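Filed under: Premises > Checklists > Linen and covers

Skulik House, Room 206: covers, sheets and folding area
Checked by Mi-kyung Ra. Comments added by Sun-ja Koo.
Last updated: May

Mark each line OK, ACT or N/A. Anything marked ACT needs a comment and initials. The blank copy is in the drawer by the door.

1. Floor and way through

1.1 Walkway from door to window clear: OK
1.2 No covers or wrapping left on the floor: ACT
Comment: offcuts of plastic under the folding table, easy to slip on. Picked up during the check. Please use the bin with the lid. SK
1.3 Door opens fully and closes by itself: OK
1.4 Mat lies flat at all four corners: ACT
Comment: the corner nearest the door has curled. Taped for now, new mat ordered from Pekus. MR

2. Shelves and storage

2.1 Shelves fixed to the wall, no movement when pulled: OK
2.2 Heavy bundles below shoulder height: OK
2.3 Gap of 30 cm kept between top shelf and ceiling: ACT
Comment: spare blankets were piled right up again. Moved to the Ilden cupboard. If that fills up, tell me and don't start another pile. SK
2.4 Fabric, paper and plastic kept on separate shelves: OK
2.5 Shelf labels can be read from the doorway: OK
2.6 Step stool present, feet not worn: OK
Comment: one rubber foot is a different colour from the rest. It grips the same. MR

3. White covers and sheets

Open each one out to its full size. Hold it up by the top edge and look over the whole surface before turning it round. Small tears tend to be near the fold lines and are easy to miss when the piece is still doubled over. White pieces are checked first, while the table is clean.

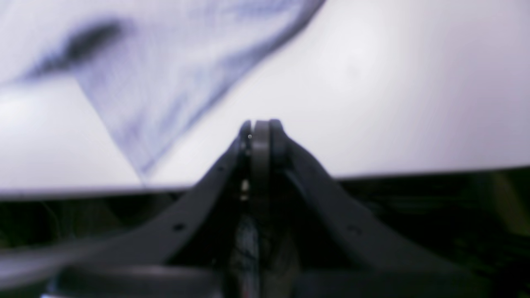 Section 3: large white surface.

3.1 No tears, holes or pulled edges: ACT
Comment: 3 pieces with split hems, put in the mending bag. One is past mending and can be cut up for dust cloths. MR
3.2 No marks or yellowing: OK
3.3 Completely dry before folding: OK
3.4 Plastic pieces not brittle or cracked: OK
Comment: the older Min covers are getting stiff. They pass this time. Look at them again next round. SK
3.5 Paper liners thrown away after one use: ACT
Comment: found two used ones folded back in with the new. I know they look fine but they have to go. SK
3.6 Large pieces folded by two people, or on the table: OK

4. Heat and electrics

4.1 Nothing draped over the heater or the lamp: OK
4.2 Iron unplugged and standing upright on its rest: OK
4.3 Iron lead not frayed: OK
4.4 Sockets not overloaded: OK
4.5 Smoke alarm tested by button: OK
Comment: it works but is quieter than the one in the corridor. Battery changed anyway. MR

5. Sharp items

5.1 Scissors and seam rippers back in the tin: ACT
Comment: small scissors missing. Found later inside a folded cover, which could have been nasty. Check the tin before leaving. MR
5.2 Pins in the pot with the lid on: OK

6. Follow-up

Mat: MR, when delivered.
Mending bag: SK.
Notice about paper liners: SK to write, put up above the table.
Allow 20 minutes for the next check, longer if the winter covers have come back by then.

Contact: Room 206, Skulik House | © Skulik House | Back to top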